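3.2 Colour, crockery and how much people serve themselves

We now come to the part of the study we enjoyed most. Households in Brarton had told us in the first round of visits that they owned far more tableware than they used, and that one or two favourite plates did nearly all the work. Malathi Bangera suggested we stop asking people which plates they liked and start asking which ones they reached for on a Friday night when they were tired. The answers were wonderfully rich! People spoke of plates as light, heavy, kind, cold, "good for eggs" and, in one case, "too proud for toast".

From the 900 diary entries returned in March we picked out every one that named a plate by its colour. Pale colours came up again and again, and they were tied to particular foods far more tightly than we had guessed. Leafy food was often said to look fresher on a warm, pale ground, and several diarists said that yellow food "sang" on blue (Figure 3). Craddock had noticed the same habit among the Pradusmont families, who were never asked about colour at all, so we are fairly sure our own wording did not plant the idea.

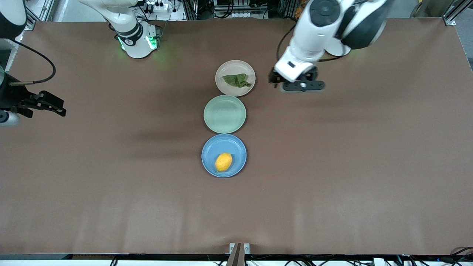

Figure 3. Leaf on pale beige, lemon on light blue, with a sage-green plate between them.

Does a favourite colour lead people to eat more of a food? Our diaries cannot settle that, as they record what was served and leave out what was left on the plate, but they do show that people serve a food more often once they have found a plate they think suits it.

The second point deserves a closer look. In 17 households the diarist wrote of buying or borrowing a plate during the study, and in most of these the new plate brought an old dish back to the table with it. One family in the Ursu flats had given up on salads over the winter. A cream plate from a neighbour's cupboard set them going again, and the diary fills up with radishes, cress and cold potatoes for pages on end. It is a delight to read.

We coded these entries twice. Hsin-yi Chow and Dalibor Vaněk worked apart on the first pass, using the Cinness word list with 3 headings added for surface, rim and weight, and then met to compare notes. Most of their disagreements concerned the word "plain", which some diarists used for white plates and others for any plate without a pattern. We kept both senses and marked them separately.

Rim and weight turned out to matter too, especially to older diarists, who liked an edge they could grip when carrying soup-wet bread or sliced fruit across a room. We take up their comments in Section 3.3, together with the drawings that Shirley Clegg collected from the younger members of each household.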